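Speaker notes: Teaching by hand, teaching at a distance
Inese Dzene, Lerkance
Version of 29/12/2023
Slot is 25 minutes plus questions. Cut section 4 if the chair signals early.

Slide 1. Title
Give name and group. Say that the talk covers how the demonstrations are collected. Training gets one slide and the audience should be told so at the start, so that people who came for the network can leave.

Slide 2. What we were asked to do
Clarko wanted a tabletop arm that can tidy small objects in shared rooms: pick up, carry, put down in a sensible place. No fixed positions and no markers on the objects. The first plan was to write the motions ourselves. We did this for one object and one table, and it took most of May. It then failed when the table was turned by a small angle.
Pause. Let them read the slide.
The second plan was to show the task many times and fit a policy to the recordings. The rest of the talk is about the word "show".

Slide 3. Three ways to show a task
Go through the table by row.
Kinaesthetic: a person holds the arm and moves it through the motion. Good contact feel, poor camera views, since the person's own arms are in most of them. Tiring after an hour.
Remote control: a leader arm or a handset drives the follower. Views are clean. The operator feels nothing at the fingertips unless force is fed back, and our link did not feed it back.
Hand-held gripper: a person carries the gripper itself, with the camera fixed to it, and does the task directly. No arm present. The path of the gripper is worked out afterwards from the video.
Say clearly that all three give the same kind of record in the end: images, gripper pose, jaw opening, time. The differences are in what is wrong with each record.

Slide 4. Remote control, our results
The rig is called Misus. Two operators, same brief, same objects.
Main finding: people slow down. They approach, stop, check the view, move a little, stop again. The policy learns the stops. If it sees a view that looks like one of the stops it may stay there until someone ends the run.
We removed still periods from the recordings. This helps, but remove too many and the arm closes its jaws before it has settled. The threshold was set by eye. If asked, admit this.
Delay: with the link in the same building nobody complained. From the second site, the operators overshot and corrected, and the overshoot is in the data.
Optional: play the clip of the overshoot. No sound needed.

Slide 5. Hand-held collection
Total collected so far is 2593 demonstrations. After filtering for tracking loss we keep those where the pose is continuous from first approach to release. The filter is strict and I would loosen it if we did it again.
Points to make, in this order:
– A new person is useful within one session. With Misus it took several.
– The speed is close to the speed at which a person would do the job anyway.
– The gripper can be taken into real rooms in a bag. Getting an arm through the door of a library needs a risk assessment and a trolley.
– The person must move as the arm could move. They forget. Wrist turns are the usual fault, as a person can twist the gripper into poses our arm cannot reach.
Every recording is checked against the arm's joint limits before it goes in. We discarded 430 for this reason alone.

Slide 6. Choice of room
Short slide. We look for texture in the background, as the tracking needs fixed features. Shelves are good. Bare white walls are bad. Shiny floors are bad if they fill the view, and acceptable at the side. Overhead spotlights cause trouble only when the gripper is tilted up.
Plants are fine indoors. Someone always asks. Leaves near a fan or an open window do move, and we have lost tracking that way.
Remind them that the lens is very wide. People new to this try to aim the camera. There is no need to aim. If the jaws are over the object, the object is in view.

Slide 7. Choice of object
The mouse set. A computer mouse is a dull object with three useful faults: smooth, rounded, and narrow in one direction only. Gripped along the sides it is stable. Gripped front to back it tends to rotate when lifted.
We asked people to vary the grip and to include grips they thought were poor, provided the object stayed in the jaws. A set made only of tidy grips left the policy with no idea what to do after an untidy one.
Stickers and bright colours: we do not remove them. A policy trained on one mouse may be using the sticker to find the front. Test this by changing the mouse and keeping the room.

Slide 8. Full-screen picture
Leave this up while talking about the upright hold. Give people time to look.
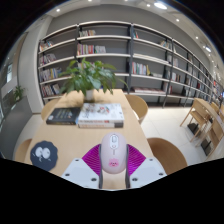

Slide 8. Mouse held upright in the hand-held gripper, reading-room table.

Notes for this slide. The camera rides on the gripper, so the jaws stay low in the middle of the view wherever the gripper goes. That fixed position is worth more to us than a pretty view: the network always finds the fingers in the same place.
The black area along the bottom carries no information and we mask it before training.
Point to the shelves. For the pose tracker these are the useful part of the picture. For the policy they are a distraction, and we want many different rooms so that it learns to ignore them.
Point to the coaster and the books. Other objects stay on the table during collection. Early sets were made on cleared tables and the resulting policy behaved badly as soon as anything else was put down.
Do not spend time on the hardware unless asked. The drawings are in the backup slides.

Slide 9. From recording to arm
The one training slide. Two inputs: image and jaw opening. Output is a short run of relative gripper motions. Relative, so that it does not matter where the arm is bolted down.
Delay has to be matched. The camera on the arm is slower than the recorded video would suggest, and without a correction the arm acts on old views. Sakalauskas supplied the timing board and we measured the delay with a flashing lamp. It is a crude method and it works well enough.

Slide 10. Tests
We ran 843 trials on the arm across rooms that were not in the training set. Results are split by room on the slide. Do not read the numbers out.
Say where it fails: dark objects on dark tables, anything near the table edge, and handing over from one policy to the next. The last one is mostly a software problem and I expect it to go away.
Say also that the mixed set, hand-held plus a small share of remote control, did better than either alone on the put-down step. I do not have a good explanation. One guess is that the slow remote recordings contain more frames close to release. We have not tested that guess.

Slide 11. What we would change
Record the grip force. We did not, and jaw opening is a poor stand-in for soft objects.
Write down who made each recording. Styles differ, and at present we cannot separate them.
Check joint limits on the spot, with a beep, so that the person can redo the motion while still standing at the table.

Slide 12. Thanks and contact
Thank Clarko for the funding and Lerkance for the time. Leave the address up during questions.

Likely questions
"Could one do it with bare hands and a head camera?" Possibly. The hand does not match the jaws, and the difference has to be dealt with somewhere. We chose to deal with it in the tool.
"How many demonstrations per task?" Depends on the number of rooms far more than on the number per room. Go back to slide 10 and show the second plot.
"Is the data open?" The hand-held set will be, once faces have been removed from the recordings. The Misus set belongs to Clarko and the question should go to them.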